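Clear boxes only. I'll die on this hill. Had opaque ones for 11 years, gray, stackable, very smart looking, and every August I bought batteries I already owned.

The kind I mean has a lid with a handle and a little tab in front. You see the stuff. Done.
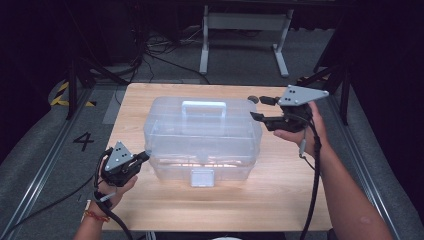

People say clear looks messy on a shelf. Sure. My shelf IS messy, I'd just like to be told. A friend in Cidthorpe swears by woven baskets and she has lost the same tape measure since spring.

Price matters too. Savolainen wants 18 dollars for one box, Tirken sells a plain one for 7, and I can't tell them apart with the lids off. 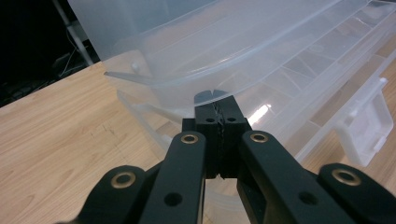
## Dividers, ugh

Fine, they help. Molded ones dont slide around, so thats a plus. But somebody else picked the sizes and nothing long ever fits right. Long thing goes across the top, lid won't shut, whole box sulks on the counter for a week.

I'd take one open bin over a grid of tiny slots. Screws and beads, ok, slots. Everything else, no.

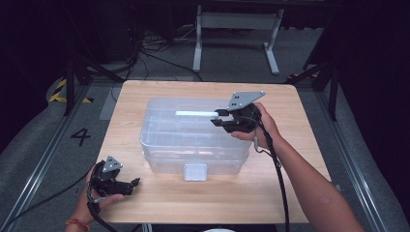 *Last updated December 27, 2025*

Labels next. Skip them! If the box is clear the label is just one more thing to be wrong. The Flurkgate storage fair had a label maker going for 185 dollars and there was a line. For a machine that writes SCISSORS.
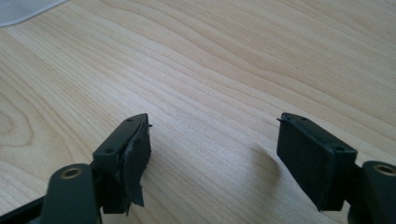 And clear the table before you sort anything, all of it, down to the wood. Not half. Half a table is how the mail ends up in with the birthday candles. Then one box up, lid off, sort, lid on, next. Go buy the cheap ones.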